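Gripper tape lifting at fingertip, parts rotate in grip. Replace tape only or both pads?

Posted by siritau_bench
Friday, August 21, 2020

Handheld two-finger gripper, parallel close, printed finger blocks on brass inserts. It is the same finger set we run on the Wiltine arm, so whatever I do here I will repeat there. The fingers do not have matching contact faces. The left one has tape wrapped around the tip. The right one has a flat pad glued to the inner face. It was set up that way before I took over maintenance and there is no drawing for it.

The log has 3617 closures since the last service. In the last 175 of those the tape side has started to let go of smooth items. Small bottles rotate in the grip when lifted by the shoulder. Glass cups are worse. The pad side shows no wear that I can find.

What I have done so far:
Checked finger travel. Full stroke, no binding.
Checked the finger screws. All tight.
Pressed the tape back down. It holds for part of a shift and lifts again at the same corner.

I would like to know whether to retape the left finger and leave the right one alone, or strip both and fit the same material on each side. Also whether anyone has a service interval that works. The Gana sheet that came with the fingers says to inspect "regularly" and gives no number.

adeyemi_cell4

Strip both. Mixed faces are the cause of the rotation. One side grips, the other side slips, and the part turns about the side that grips. You can retape all you want and it will come back.

Procedure we use:

Take the fingers off the mounts. Do not try to do this with the fingers in place, you will not get the edges square.

Peel the tape from the tip outward. Remove adhesive residue with isopropyl alcohol and a plastic scraper. A steel blade will gouge a printed face, and the new pad will then sit high on the gouge.

Let the alcohol flash off completely before applying anything.

Cut two pads from the same sheet, in the same direction. Keep the pad 1 mm short of the finger edge on all sides. A pad that reaches the edge gets caught and peels from there.

Clamp between two flat blocks overnight.

Refit the fingers, snug the screws by hand, close the fingers lightly on a gauge block, then tighten. If you tighten with the fingers open the faces can end up out of parallel and you will wear one edge of the pad first.

Re-zero the closed position. New pads change the thickness and the old zero will over-squeeze.

Interval: we inspect every 100 closures by eye and replace both pads at 1000, whether they look worn or not. You are a long way past that.

padwear

just use better tape. we use cloth tape and fold the end under. takes two minutes

t_offset

Strip both is correct. The folded end in the post above makes a double thickness on one part of the finger, so contact is on a ridge and not on the face. It will pass for large soft items and fail on bottles.

Wrapped tape has a second fault that has not been mentioned. The exposed end is a free edge at the tip, where the finger rubs against the table and against neighboring items on approach. Ours is a similar build with the same mix of faces, and on the left finger the tape is rumpled with a pointed flap standing up at the corner, while the gray pad on the right finger is still flat and intact. Pressing the flap down does nothing for long, as the adhesive there has already picked up dust.

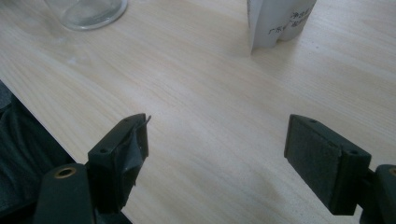 Inserts are the other item I would check while the fingers are off. Thread a clean screw into each one by hand and feel for wobble. The brass ring visible in the top of the left mount is the one to start with on this layout, as it can be reached without moving anything else. If an insert turns with the screw, pull it and reset it with heat. Adhesive in the bore will not last.

For a test after refit, do not use only the part that failed. I use a clear cup and a plastic bottle with a lobed base, lifted at three heights each. The cup shows slip and the lobes show whether the faces are parallel. Record the closed position before and after. If it drifts during the first 100 closures, the pad adhesive is still settling and you need to zero again.

I would not run 1000 as a fixed limit. Pad material and load matter more than the count. Replace when the surface goes shiny or when a corner can be lifted with a fingernail, and use the count as a backstop.

siritau_bench

Stripped both this morning. The left tip had two layers of tape, the lower one hardened. One insert on the right mount turns with the screw, so that gets reset before the new pads go on. Will post the closed position figures once the Wiltine set has been done as well.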